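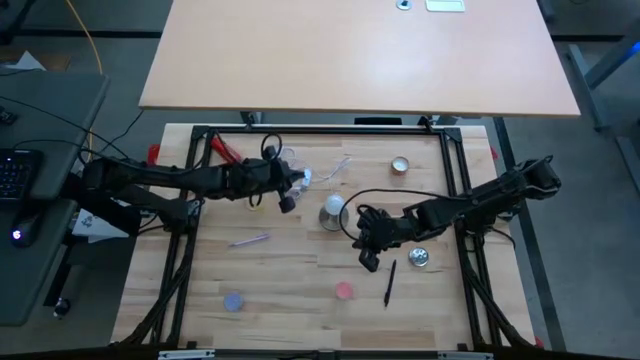
Ansah two-arm bench kit - worth it?

Started by proltcombe_pete, February 25, 2019

proltcombe_pete wrote:
Looking at the Ansah kit, two arms plus the black extrusion frame. Bonport has it in stock. Need it for small stuff, pens, lids, candle jars. Anyone running one? Cable routing is my main worry.

gutterball703 wrote:
Have had one since last March. Arms fine. Cables are a pain, the wrist loop sticks way out and the clips in the box are junk. Budget for sleeving.

mkdray wrote:
Disagree on the clips, mine held up ok. Frame took me 2 evenings to square tho. Manual skips a page I swear.

Lieven Martens wrote:
I do setups for Gutport so yes, biased. Slack at the wrist is on purpose. Pull it tight and you will be buying connectors. Tie it at the elbow, leave the rest alone.

gutterball703 wrote:
Sure but it drags over the table and knocks things. Tall light stuff goes first. I lost 10 runs to that in one afternoon.

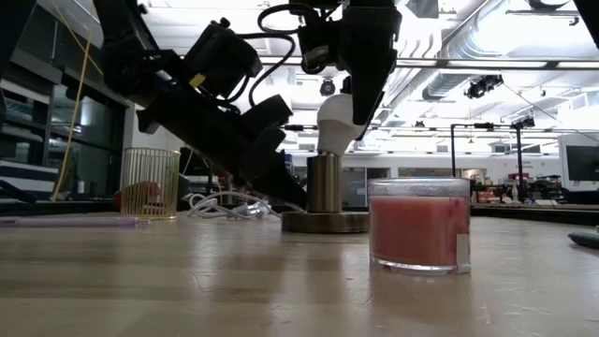

Ended up moving the lamp-like thing to the middle and teh thin stick out front. Helped a lot. Still think they should ship a proper cable arm for the money.

mkdray wrote:
Clear jars any good on yours? Mine slips on glass, every time. Swapped in softer tips.

Lieven Martens wrote:
Tips wear. Check them every 300 cycles. Glass needs a slower close, its in the settings under grip.

mkdray wrote:
Tried slower. Still slips. Tips are just too hard imo

proltcombe_pete wrote:
ok so sleeving, soft tips, free weekend. Does Bonport take returns on opened boxes?

gutterball703 wrote:
They took mine back once, minus shipping. Ask first - get it in writing.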